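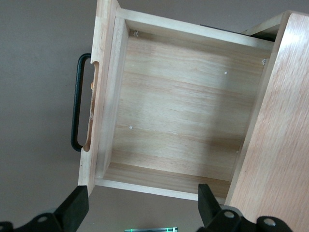

I do my drawers in February, when it's too miserable to be outside and the house is as dry as it's going to get. Dry is when you find out which ones were only sticking from the summer damp and which ones have a real problem. First job, every time, is to get everything out. I mean all of it, down to bare wood like the drawer up top, with the whole bottom showing from corner to corner. I used to cheat and shove the stuff to the back with my forearm, and all I ever got for it was crumbs in my sleeve. A black bar handle like that one is a nice thing to have too, if you're ever choosing – you can hook a few fingers through it and pull straight, and pulling straight saves a drawer more than any wax will.

## Crumbs, dust and the corners

Vacuum before you wipe. A damp cloth on a dusty drawer makes paste, and the paste goes right into the corners and sets up like grout. I use the crevice tool and then an old paintbrush with the bristles cut down to an inch, stiff enough to flick things out of the joints. A wooden skewer gets whatever the brush leaves behind.

Then a cloth wrung out hard in warm water with one squirt of dish soap in it. Go with the grain, rinse the cloth, go again, and dry it with a towel right away. Bare wood doesn't like sitting wet. Leave the drawer out of the cabinet overnight if you've got the floor space and no cat.

If it still smells funny in the morning (old dressers nearly always do, that mix of mothballs and somebody's aunt), set a saucer of baking soda in it and push it shut for a week. I've tried coffee grounds, and then you have a drawer that smells of mothballs and coffee. For a really stubborn one I brush a thin coat of clear shellac on the inside, bottom and sides, and let it cure with the windows open. That's what finally fixed the dresser I bought from Sumathi Reddy down the street, which had spent years in a basement and smelled like it!

## Drawers that stick

Wooden runners first. Pull the drawer out, flip it over and look for shiny spots. Shiny means rubbing. Give those spots a few passes with 120 grit sandpaper on a block, wipe off the dust, then rub the end of a plain white candle along them until it drags a little. Slide it in and out a dozen times and do it again.

I did buy the Stirkano wax stick once. It's fine, it smells like oranges, and it works about as well as the candle that was already in my junk drawer. Please don't use cooking oil. It feels wonderful for a day and then it goes gummy and collects every bit of fluff in the house. Bar soap is okay in a pinch, but it pulls in moisture, so I keep it for drawers I'm planning to redo anyway.

Don't go wild with the sandpaper in August, either. A drawer that's tight in August might be perfect by Christmas, and you can't put wood back on. 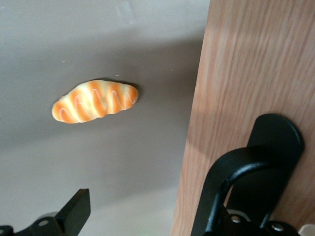
If it still binds after the candle, check that it's square. Measure corner to corner one way, then the other way. If the two don't match, the glue has let go somewhere, usually at a back corner. Work some wood glue into the gap with a toothpick, pull it square with a strap clamp (or a bike inner tube wound around it twice) and leave it alone until the next day. I know the bottle says 30 minutes. Leave it alone anyway.

## Metal slides

These are a different animal and they mostly want cleaning, not wax. Wax holds grit. Extend the drawer all the way, wipe the rails with a dry rag, then a rag with a bit of mineral spirits on it, and finish with a dry silicone spray. Spray it onto the rag and wipe it on. If you spray straight at the rail you'll get it on the cabinet, and paint won't ever stick there again. Ask me about my pantry door.

A few things I check while I'm down there:

- Screws. The ones at the front end of the rail work loose first. If a screw just spins, pack the hole with a toothpick and glue, snap it off flush and drive the screw back in.
- Level. Both rails have to be the same height, and even a small difference makes the drawer drift open or fight you on one side.
- The stops. If the drawer thumps at the back, a stick-on felt dot costs next to nothing.

When a slide is bent, replace it, and replace both. I paid $9 for a pair of Gevau side-mounts and they've been going in and out under my baking pans without a complaint. Measure the old slide closed, not open. I have sent the wrong length back to the store more than once and the guy at the counter has started asking me to say the number twice.

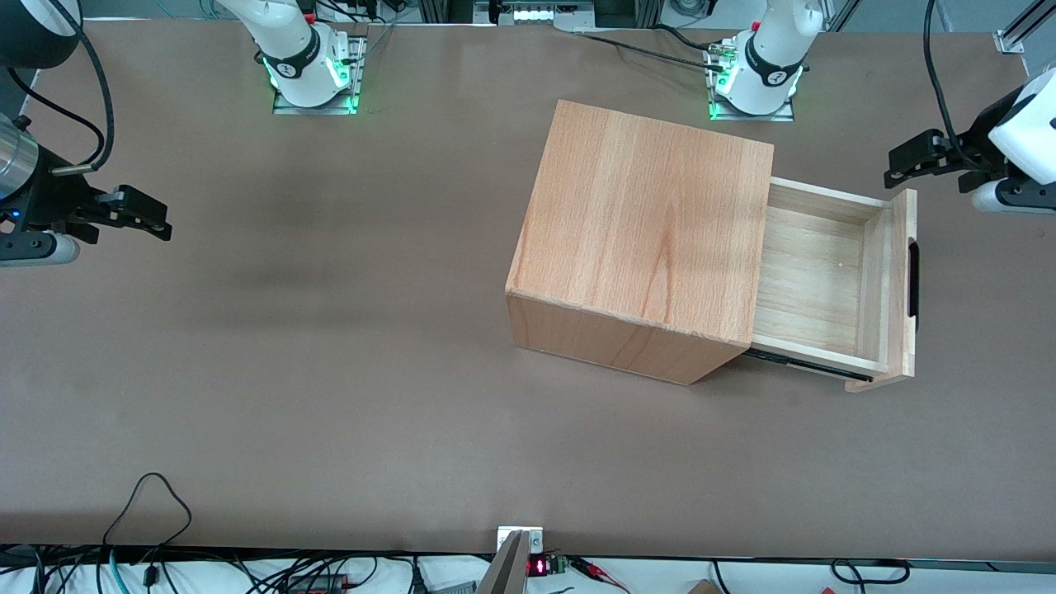 ## Bottoms that sag

Thin bottoms sag, especially under silverware or canned stuff. If the panel sits in a groove you can often slide it out the back, turn it over so the bow faces up, and slide it home again. That's a five-minute job and it buys you years. If it's really tired, cut a new one. Fung-ping Lai taught me to make a pattern out of cardboard first and try it in the groove before going anywhere near the good wood, and I haven't wasted a panel since.

Never glue the bottom all the way around if it's solid wood. It has to be able to move a little with the seasons. One small nail in the middle of the back edge is plenty.

## Handles

Tighten them when you clean. If a handle keeps loosening, put a dab of clear nail polish on the threads and snug it up. When you're drilling for new ones, make a jig out of scrap with the holes already in it and check that the bit is at a true 90 degrees before you start, or the screw will come out the front somewhere you didn't want it. Tape over the spot first to keep the finish from chipping.

## Putting things back

I line kitchen drawers and leave the others bare. The Etlow ribbed liner is the one I keep buying, cut a hair small so it doesn't ride up at the edges. Skip anything with adhesive on it. You will hate yourself later, or whoever gets the house will hate you.

Heavy things go low and toward the back, and the stuff you grab every day goes up front so you only have to open it partway.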